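Sponge pickup task: fingers grab two at once
Last updated in March

Posted by dutent_club

We are a school robotics club working on a tidy-up task for a regional event. The job is to clear kitchen sponges off a floor and put them on a small two-tier shelf. We have two arms on a rail and a camera on each wrist. The arms are copied by hand from a pair of leader arms, and we save each run to train a policy on.

A sponge on its own is fine. The trouble starts when two sponges are end to end or touching. The policy goes for the near one, the fingers close partly over the far one as well, and then both get dragged or the grip slips. We have 20 saved runs of touching pairs and far more of single sponges. Should we record more pairs, or is there something wrong with how we drive the arms? We have to send in our entry on a Friday, so we can't redo everything.

Posted by platow_bench

Record more. 20 is not enough for a case that different from the rest.

Posted by Sosar

More runs will help, but look at how the drivers handle the pair first. Play back your saved runs and check which way the fingers are turned when they close. With a long sponge you want to close across the short side, near the middle. If your drivers come straight in and grab the end that touches the other sponge, the policy will learn that.

What worked for our class team:

Pick one rule for pairs and have every driver follow it. Ours was to take the near sponge first, close on the middle, lift straight up, then move to the shelf.

Don't line the sponges up neatly before each run. Drop them and leave them how they land, and mix the kinds. Scrub sponges with a pad on one side don't grip the same as plain ones, and the wavy ones give the fingers less of a flat side to close on.

Throw out any run where the driver fumbled and tried three times.

Both arms can work at once, but keep them on separate sponges until the single-arm runs look clean.
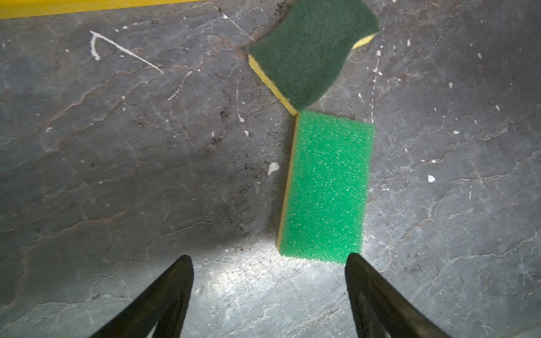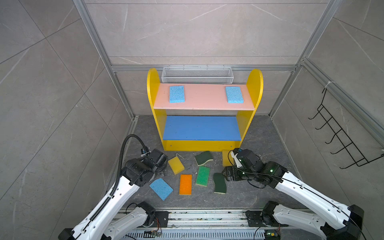
Cárdenas
Class mentor, Sosar team

The first one is the wrist view with two sponges nearly touching. The second has the whole floor and the shelf, with the right gripper at a yellow sponge by the shelf.

Comments

dutent_club: Thanks. We checked and two of our drivers were grabbing the end. Recording again tonight.

guest 3205: Does the floor pattern matter? Ours is plain white.

Sosar: It can if you train on one floor and get judged on another. Ask what the event floor is.

guest 2567: same problem here but with socks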